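Leave the Table Bare

25 February 2019

My town library closed its big reading room for repainting last May and opened it again with smaller tables. Each one has a charging post in the middle, a little sign about the charging post, and a rack of leaflets. The tables are the same height as before and there are more of them. You can't spread out a newspaper on any of them.

I have been thinking about this for longer than it deserves, and I have come to an opinion. Public places and private homes both need at least one large flat surface with nothing on it, and we have been getting rid of them without much thought.

When I was growing up in Listwood, the kitchen table was where everything got done. My father did the taxes on it. My mother cut out dress patterns. We had a rule that whatever you put on the table left with you when you got up, and the rule was enforced by putting your things on the back steps. I lost a geography report that way in the rain. I don't say it was a gentle system, but the table was always ready for the next person.

Most kitchens I visit now have an island. An island is sold as more room, and for about a week it is more room. Then the fruit bowl arrives, and the mail, and the thing that holds the tablets, and a coffee machine that needs a tray of its own. Friends of mine spent 2,000 dollars on a stone top and they eat dinner on the couch. They are happy with it. I would not be.

Part of the trouble is that empty space looks like waste to anyone who is paying for it. A store owner sees a bare counter and thinks of what could be sold from it. The hardware store on Nedelcu Street used to have a long counter where you could lay out the parts of a broken faucet and get help putting them in order. The counter is covered in key rings and batteries now. I still go there, but I bring a photo of the faucet. The help is worse for it, and I think the clerks would agree.

Offices do the same thing in the name of tidiness. At my last job we had 900 square feet of shared space and one proper work table, which was taken out to make room for two soft chairs and a plant. The chairs were comfortable. For the next year we checked large drawings on the floor of the hallway, on our knees, with people stepping over us.

I know the argument on the other side. Floor space costs money, people have laptops, and very few of us cut out dress patterns. A big table that is used for an hour a day is hard to defend in a budget. I accept all of that. But the hour matters. Sorting a box of family papers, wrapping an awkward parcel, gluing a chair leg, planning a garden, laying out a jigsaw puzzle with a child – none of these can be done well on a surface the size of a tray. When there is no room for them, people stop doing them, and then it is said that there was no demand.

My own rule at home is simple. One table stays clear. Things can be on it while they are being used, and at the end of the evening they go somewhere else. I break the rule nearly every week and then I go back to it. It has cost me one bookcase, which I gave away, and some arguments.

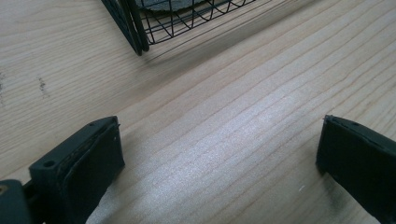
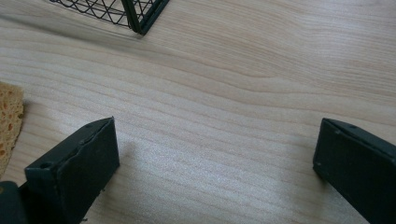
Pale wood, with the grain showing.

Hannelore Ostermann wrote in to say that I am too hard on the library. She counts herself among the people who need the charging posts, and she says the old tables were mostly used by one man at a time with his coat spread over the other half. She would rather have a seat than a view of an empty table. Her suggestion is that the library keep the small tables and put one long one back by the windows, to be booked by the hour. I would sign a petition for that.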